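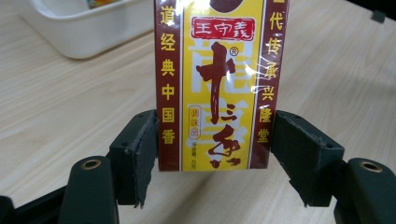
Jostton Circuit Track Days: Frequently Asked Questions

Everything we get asked at the gate, on the phone and, once, through the window of a moving hatchback. Last updated July 24, 2019.

Can I bring my own car?

Yes, if it has a roof, working brakes and a driver who has read this page. Open-topped cars need a roll bar. We check everything at scrutineering, and "it was fine on the motorway" has yet to get anyone through.

Do I need a racing licence?

No. A full road licence will do, and we need to see the card itself. A photograph of it on your phone counts as a photograph. Riders on bike evenings have a separate form, which is longer and has more boxes about next of kin.

How loud is too loud?

The limit is 74 decibels at the boundary meter on the Grevville side. The village was there before the circuit and mentions it often. If your car trips the meter you'll be shown a black flag and invited to the pit lane for a chat. Trip it again and you go home, quietly if possible.

What does a session look like?

You get 4 sessions on a full day ticket, with the groups split by experience. Please be truthful when you pick yours. Every October the novice group fills up with people who have their own tyre warmers.

Where can I overtake?

On the left, on the two straights, and only when the driver in front has indicated to let you by. Corners are for going round. The Pai hairpin looks like an invitation from a distance and stops looking like one very quickly.

Will I be timed?

No. Timing turns it into a race as far as most insurers are concerned, and transponders and lap timers must be switched off. Passengers with stopwatches will be asked what they think they're doing.

Does my ordinary insurance cover me?

Almost certainly not. Ring your insurer and ask in plain words about track use. You're liable for any damage to the barriers as well as to your own car, and the barrier usually comes off better.
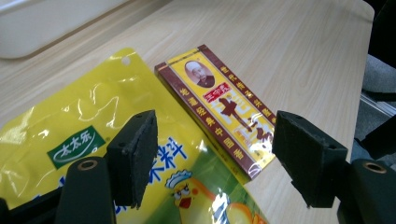
Vasanthi Varma wrote to ask whether one lap behind the instructor's car really counts as preparation, as she had spent the whole of hers looking at his number plate. Fair point. The sighting laps have gone up to two, and he has been told to slow down at the chicane.

Can I hire a helmet?

Yes, from the Sketik hut beside the paddock gate. Sizes run from small to extra large, and the extra large goes first. Balaclavas are sold, never lent. You'll thank us for that.

What about spectators?

Free on the bank, all day. Dogs on leads, children likewise in spirit. The pit wall is for drivers and marshals only.

What if it rains?

We run. The circuit drains well apart from the dip after turn 8, where it doesn't drain at all. Slicks come off when the board says wet. We stop for fog, ice and lightning, and if we stop before noon you get a credit for another date.

Can I cancel?

Up to a fortnight before, for a full refund. After that you can pass your place to a friend, provided the friend turns up for the briefing. Ask for Jagadeesh Bangera in the office and have your booking number ready.

Is there food?

There is a van. Tea is good, bacon rolls are gone by eleven.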